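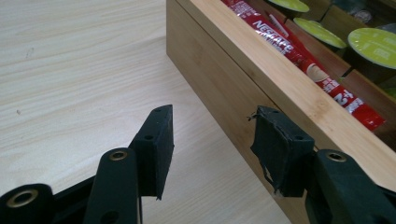

Karlow Reading Rooms – progress report to the Gistell Fund
April 1, 2019

The grant covers the repair and reopening of the two reading rooms on the upper floor of the Karlow library, and the cataloging of the Amik collection. Work on the rooms is close to finished. The catalog is behind.

Rooms

The east room reopened to readers in the winter. The floor was sanded and sealed, the window frames were repaired, and the old radiators were flushed and put back. One radiator still leaks at the valve and is turned off until the part arrives. The west room has been painted and has power again, but the shelving is not in. Xue, the shelving supplier, delivered uprights in the wrong depth and has agreed to replace them at its own cost. We now expect the shelves in May.

Opening hours in the east room are the same as downstairs, except for Saturday afternoons, when we do not have enough staff to keep both floors open. Readers have asked for this to change. We would like to try it once the west room is ready. 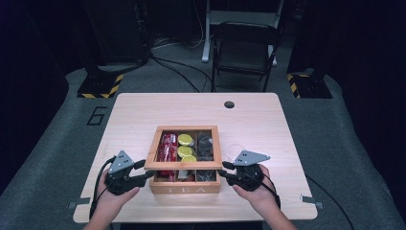

Catalog

The Amik collection came to us with a typed list of 1,254 items. We have checked about 1,000 of them against the shelves. Of these, 15 could not be found and 180 were listed under the wrong title or the wrong year. The errors are mostly in the pamphlets, where several were bound together and entered as one. Each bound volume has to be opened and listed by hand, and this is the main reason for the delay.

We have moved one part-time post from the front desk to the catalog until the pamphlets are done. The maps have not been started. They need flat storage, and the plan chest we meant to use turned out to be too shallow for the larger sheets.

Budget

Spending on the rooms is within the amount agreed. Spending on the catalog is under budget so far, but the extra staff hours will use up most of what is left on that line. We ask the fund to let us move the unspent painting money to map storage – no new money is needed. A quote for the plan chest is attached.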